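Keep the Lost Things Longer

By Marjorie Sugden

Last December I left my scarf on the bus from Drestley to Stoltow. I noticed it the same evening, but then I had a cold, and after that there were holidays. When I finally came to the lost property counter, the man there was very polite. He told me that they keep things for 10 days and then everything goes away.

I think 10 days is too short. People who lose things are often people with a full life -- they work in shifts, they have a sick child, they live in another town. The library in Nuttall keeps found things for 50 days, and I never heard that it ran out of space. A scarf or a cap needs very little room on a shelf.

I understand that a phone or a wallet must be handled in a different way. There is a law for it, and it is a good one. But for ordinary clothes the rule was made for the comfort of the office. The bus company says storage is expensive. Maybe. In my country of birth the railway kept my father's umbrella for 126 days, and he talked about that railway with respect until he was old.

A cheap thing can also be loved. The person at the counter cannot know which one is loved, so I would prefer that he waits.

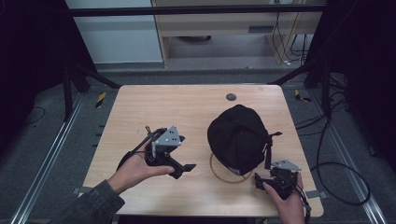 2 min read

Marjorie Sugden writes on town life and public transport. Letters to the editor may be up to 254 words.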